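开学前书包和桌面自查清单（带我自己的碎碎念）

更新于2020年8月30日

先说一下，这份清单是我四月份列的初稿，那时候孩子的书包在柜子里放了好久，拿出来一翻，夹层里还有半块橡皮和一张皱成咸菜的通知单。后来陆陆续续改了几回，现在终于像个样子了。分成三块：文具、整理台、书包。每一项后面写"过"或者"没过"，再加我的备注，你们照着抄也行，删掉用不上的也行，家家情况不一样嘛。

一、文具

1. 剪刀是不是圆头，合起来刃口有没有错位。
结果：过。
备注：Boersma那把用了两年，螺丝有点松，我拿小起子拧了拧就好了。要是一开一合咔哒响，还是换掉吧，别省这个钱。

2. 马克笔笔帽能不能盖紧，笔帽顶上有没有透气孔。
结果：红的过，绿的没过。
备注：绿的那支盖上去一晃就掉，扔了扔了！有一次它在笔袋里漏了一下午，连课本封面都染上了。

3. 小瓶子（洗手液、胶水这些）拧紧以后倒过来放15分钟，看渗不渗。
结果：过。
备注：底下垫张纸巾，有没有渗一眼就看出来。Prulix的小胶水瓶盖子要多拧半圈才算到头，我每次都忘。

4. 铅笔刀的刀片有没有锈点。
结果：没过。
备注：有锈。新的已经买了，跟本子一起凑的单，一共128块，心疼了一小会儿。

二、整理台

5. 台面有没有翘边、缺角，瓷砖缝里有没有碎渣。
结果：过。
备注：砖缝我用旧牙刷刷过一遍，刷出来的灰真不少。白砖就是这样，干净的时候特别好看，脏起来也特别显眼。

6. 围板稳不稳，木边有没有毛刺。
结果：过，但有一处磨了磨。
备注：用手掌顺着木边慢慢摸一遍，别用指尖猛蹭，我就是这么扎过一次的。花板子是我自己挑的，深青底色配粉色线描花，还有大大的芥末黄椭圆，家里人说太花，我不管，我喜欢！

7. 电线有没有拖在脚边。
结果：过。
备注：插线板挪到靠墙那边了，扎带收了一下。以前那根线横在过道上，我端着水杯绊过一跤。

8. 台面上的小东西收完没有。
结果：没过。
备注：老毛病了，每次都有笔和小瓶子留在台面上。我的规矩是书包上台之前先清台，执行情况嘛……看心情。

三、书包

9. 空包重量。
结果：过。
备注：厨房秤称的，称之前把里面的东西全倒出来，连夹层里的纸片都掏干净。低年级的包本身越轻越好，书已经够沉了。

10. 肩带缝线，两头都要看。
结果：过。
备注：双手抓住肩带往两边使劲扯，看针脚那里会不会露白。Vinton的旧包就是这么被我扯出问题的，当时只连着几根线了，想想挺后怕。

11. 提手。
结果：过。
备注：提手比肩带更容易被忽略，可孩子上下车、挂椅背全靠它。捏一捏，转一转，看根部有没有开线。

12. 拉链从头拉到尾，来回至少2趟。
结果：过。
备注：中途卡住先别硬拽，多半是里布夹进去了，往回退一点，把布抹平再拉。铅笔芯在链齿上擦几下会顺很多，蜡烛头也可以。

13. 侧袋的网布和松紧口。
结果：过。
备注：装满水的水壶放进去，把包歪过来，看壶会不会溜出来。网布有小洞就赶紧补，洞这东西长得很快的。

14. 塑料扣件和织带。
结果：过。
备注：扣件看有没有裂纹，织带看有没有起毛。织带尾巴太长就卷起来用皮筋扎住，免得坐车的时候夹到门里。

15. 表面污渍。
结果：没过，要洗。
备注：这个后面细说。

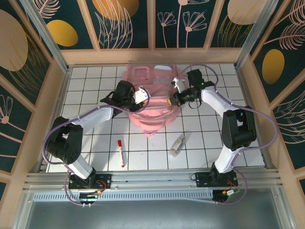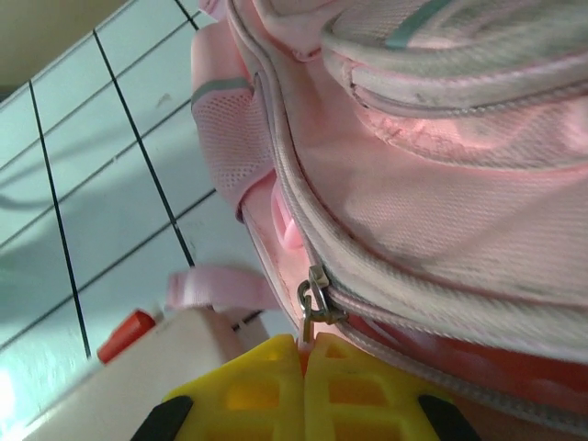
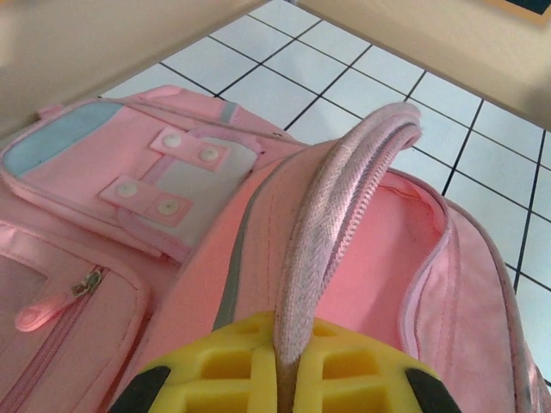
洗书包这件事我想多啰嗦几句，因为它其实是检查的一部分，脏的地方往往也是磨得最厉害的地方。我的做法是先全部拉开，把里面翻出来抖一抖，再用软刷蘸温水加一点点洗衣液，顺着布纹刷，不要打圈。浅色包真的很考验人，你看第二张，前袋上面和接缝边上一块一块灰黑的印子，这种我会先用湿布敷一会儿再刷，直接上手猛刷容易起毛。提手也别漏掉，第三张里那个浅粉色的提手，织带上也带着灰，平时手上的汗和灰全往那儿蹭。金属拉链头用干布擦就行，别泡着。洗完倒挂在阴凉通风的地方，拉链全敞开，里布要摸到干透才能收。Nevton的防水喷雾我也试过，235毫升一瓶，喷完味道有点冲，在阳台上晾了一晚上才散，要用的话一定开窗，孩子别在旁边。

还没弄完的几件事先记在这儿：
绿色马克笔补一支。
旧铅笔刀用胶带裹好再扔，别让收垃圾的人划到手。
书包洗完晾干，把第10项到第14项再过一遍，针脚泡过水以后偶尔会松。
姓名贴换新的，贴在包里面，外面就不贴了。

你们家的清单里要是有我没写到的，留言跟我说一声，我下回更新的时候加进去～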